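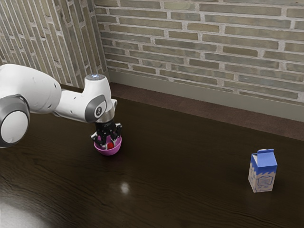 Progress Report to the Sequeira Fund: Setup and Upkeep of the Simulated Handling Cell

Print this page | E-mail this page

October 16, 2019
Prepared by Graça Magalhães, Gistirus

1. Period covered

This report covers the work on the simulated cell since the last report in January. The physical cell at the Rikel site is outside this grant and is mentioned only where it affected our schedule.

2. State of the cell

The cell is running. It consists of one arm with a two-finger gripper, a dark wood table, and a small set of tabletop objects, among them the pink-purple bowl and the milk carton. The room model is unchanged. The bowl task is still our reference task: the arm takes the bowl by the rim, lifts it with a small item inside, and sets it down again. We run it after every change to the setup before anything else is tried.

3. Work done

Gripper. In January the fingers would close on the rim and the bowl would slide at the start of the lift. Bernardo Carrilho traced this to two separate faults. The contact shape on the bowl was a solid dome, so the inside finger was pushing against a surface that should not have been there. The friction value on the finger pads had also been reset to the default by an update. He rebuilt the bowl's contact shape as a hollow shell and moved the pad values into a file that updates do not touch. The reference task was then run 100 times with the old settings and 100 times with the new ones. The old settings completed 67 runs. The new settings completed all but four. Three of the four failures came from the same starting position, near the limit of the arm's reach, and we have taken that position out of the standard set until the base is moved.

Joint zeros. The zero position of the wrist joint was off by a small angle after the arm model was replaced. The error did not show in slow moves. We now check every joint against the stored zeros at startup, and the cell refuses to run if one is out. The check added 17 seconds to startup, which the team accepts.

Wrist view. The mounting point of the wrist view had to be set again for the new gripper. The first attempt put the fingers too far into the picture and hid the bowl during the approach. With the present mounting only the fingertips show, at the bottom, and the inside of the bowl can be checked as the gripper comes in.

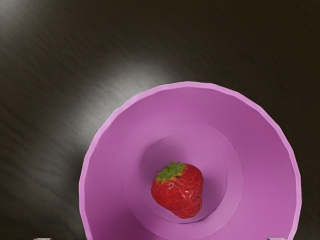

The offset is written down in the setup sheet along with the lens values, and Bernardo has repeated the procedure from the sheet alone to make sure it is complete. One problem remains. The glare on the tabletop moves when the light is changed, and the part of the software that finds the table edge sometimes loses it. We are using a fixed light for now.

Upkeep. The setup sheet has been merged with the old Luratov notes, which nobody had edited in a long time. The combined list had 46 entries. Many were duplicates or referred to the previous arm, and those are gone.

4. Delays

The replacement of the arm model took three weeks longer than planned. The time was taken from the work on variable lighting, which has not started.

5. Next period

- Move the arm base and restore the withdrawn starting position
- Start the lighting work
- Add the carton to the reference task
- Hand the startup check over to the Rikel group

6. Budget

Spending is within plan. The unspent part of the lighting line is carried forward. No change to the grant total is requested.

Contact | Copyright 2019 Gistirus. All rights reserved. | Back to top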